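Glazes for beginners, handout 2
Porndale evening pottery

Right, last time I waffled on about clay and we never got to glaze, so let's go straight in. A glaze is a thin coat of glass. You need something to make the glass (silica), something to help it melt (the flux) and something to stop it running off your pot and onto my kiln shelf (alumina, mostly from clay). I still get cross about that shelf! 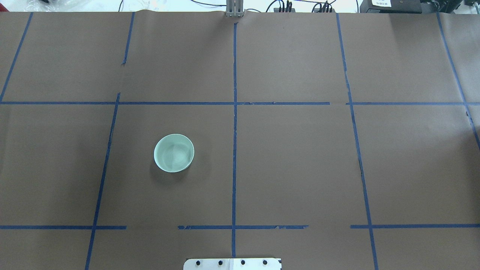 The soft greens people call celadon get their colour from a tiny bit of iron, fired with the air kept short. Give the same glaze plenty of air and you'll usually get something yellower or browner. I love that, it feels like cheating.

Now, mixing. Weigh everything dry, to 100 parts, then add your colour on top. Powder into water, please, and masks on.

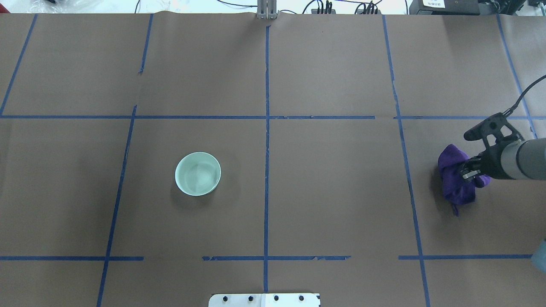

Sieve it twice, leave it overnight and stir before you dip. Three seconds is plenty on a bowl. Wipe the foot clean with a damp sponge, and go a bit higher than you think you need to.
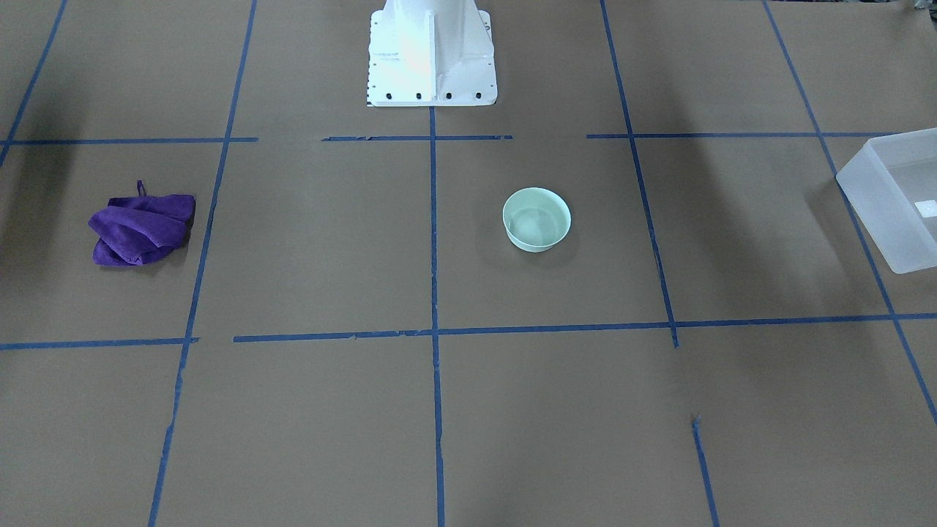

For next time, bring 2 test tiles with your initials scratched in the back. Pencil burns off, as I keep saying.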